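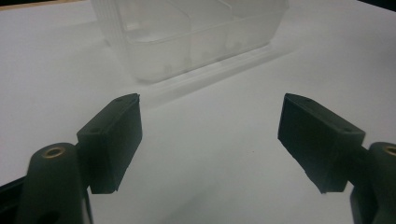

Posted in: Diary, Local & Council
by Hazem Shawky
Wednesday, 11.40pm
4 comments · 17 shares

Back from the hustings. Feet gone. Writing this before I forget who said what.

Hall too warm, started late. 136 signed in at the door, plus a few who walked straight past the sheet. Better than last time, when I think we had more candidates than public.

Buses first. Of course buses. Ezzat wants the 65 put back through Norby on Sundays and says the money is sitting in the parking surplus. Skimov says the parking surplus was spent in March. They can't both be right and neither brought a bit of paper. Must look up the accounts tomorow. If Skimov is right I owe him a correction from last month's post.

Then the library. A woman near the front asked all of them for a yes or no on Saturday opening. Got two yeses, a "subject to review" and a long story about somebody's grandfather. She asked again. Same story, slightly shorter. I liked her a lot.

The petition came up. 3000 names, handed in before the summer, still no reply beyond the automatic one. Ezzat said it was "noted". Groans. I groaned too, which I probably shouldn't if I'm meant to be reporting on it.

Tornitik question fell flat. I'd hoped for a proper row about the depot site — 300 jobs promised at the planning meeting, and I still can't find anyone who'll say over how many years. Skimov read from a card. Chair moved us on to dog bins. Fifteen minutes on dog bins!

My own question not reached. Had it written on my hand and everything. It was about postal vote forms going out late to the flats behind the station, and I'll email it to all four instead and print whatever comes back, including nothing.

Argued with my brother on the walk home. He says turnout will be dreadful and why do I bother. I said go and stand in that hall for two hours. He said he'd rather not. Fair enough, he has an early shift.

Still undecided on my second vote. Leaning, but tonight pushed me back a bit.

To do — accounts, email, ring the returning officer's office before ten, find the other glove. Leaflets for Norby on saturday if it's dry.

Bed.

Filed under: hustings, buses, library, Norby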